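How do you fold black trousers or long black cloth without getting lint and creases?

Asked by Ffion Probert, 21 Aug 2024

I do the linen for a small function room and we have 14 black table runners. They come out of the dryer fine but by the time they're folded and stacked there's a ridge across the middle of each one. Is there a better way, or do I have to iron the lot every time?

Answer from Kári Skov
Iron them. Takes me 19 minutes for a dozen.

Answer from Gwilym Gape
Don't fold them at all if you've got the space – roll them on a cardboard tube. If you must fold, lay the runner lengthwise on a smooth table first and flatten it with your hands from the centre out. Hold both near corners and pull evenly, or the hem bows down in the middle, same as on the black piece on my marble-patterned top. Fold in thirds and change where the fold goes each wash.

Answer from Yasir Gilani
Agree with rolling. Also take them out while they're a bit damp. No idea about lint, sorry. 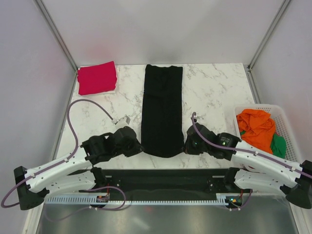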